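Assessing a Robotic Hand for Basket Handling

Departments considering automated help with household chores should first establish what the equipment can do without assistance. The procedure set out on this page takes one morning and requires a single operator.

1. Place an open basket on the floor, clear of walls and furniture. Carpet is acceptable.
2. Set the hand to its open position and bring it slowly toward the rim.
3. Close the fingers, lift the basket a short distance and hold it for the count of ten.
4. Set it down, release, and record the result before the next attempt.
5. Repeat with the basket turned to a new angle.

Record a lift as complete only if the operator did not intervene. In our June series the Basto controller completed 140 of 273 attempts. Most failures came at the moment of closing – the fingers met the rim unevenly and the basket turned away. On these figures the hand is not yet suitable for unattended laundry work. 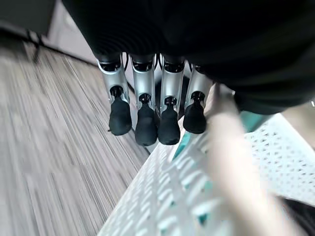
Ultano Center – Department of Domestic Automation

Baskets with perforated sides require a slower approach, as a fingertip may catch in an opening. Reduce the closing speed by half and stop at the first sign of resistance. Completed record sheets should be sent to Balakrishnan Thevar, Room 485.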